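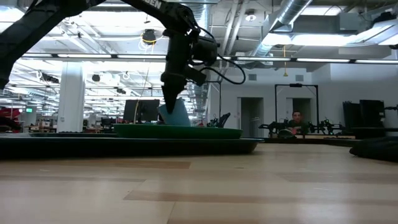

Light blue piece against the green plate, black tray underneath.

List: ongate-finishing
Subject: Re: Color drift between plate batches
From: Nayeli Hinojosa
October 10, 2025

Mitiku Chala wrote:

> We pulled 60 green plates from the last Plusum batch and compared
> them with the retained standard. Under the office tubes they match.
> By the window, 22 of them look yellow next to the standard. Is this
> a pigment problem, or are we measuring wrong? The supplier says the
> batch passed on their instrument.

Mitiku,

Both can be true. What you describe is metamerism: two samples that agree under one light and separate under another. The supplier's instrument may have been set to report under one illuminant only. Ask for the full reflectance curves instead of the pass/fail sheet. If the curves cross three or more times, the pigment blend was changed.

Before you go back to them, I would rule out the following on our side.

1. Retained standard. Ours at McGrath was stored in a clear sleeve on an open shelf for most of last year, and it had shifted toward blue when Shadi checked it against the sealed one. A blue standard makes a good plate look yellow. Use the sealed standard, and put it back in the dark.

2. Gloss. A matte plate and a glossy plate with the same pigment do not read the same on an instrument that excludes the specular component. Take readings both ways and record which is which. The Cernia worksheet has one column for this and needs two.

3. Temperature. Some greens move noticeably when warm. Let the plates sit in the measuring room at least an hour after unpacking.

4. Position. Read the flat center. The raised lip lets in stray light and the number is worthless.

On the visual check: the window is not a light source you can specify. It changes by the hour and nobody downstream can repeat it. Use the booth, daylight tube first, then the store tube, with a neutral gray surround and the two samples touching. Check the hour meter while you are there. The daylight tube read 353 hours when I last looked, well inside its life.

Ebuka asked off list whether the blue parts need the same treatment. They come from a single-pigment masterbatch and I have not seen them split. Spot checks are enough — I would not hold shipment for them.

Lieven has the older curves for green, back to formula 27. Please post yours as plain numbers at 10 nm steps, not as a screenshot of the graph.

Nayeli

2 replies | 0 shares
Contact the list owner | Back to top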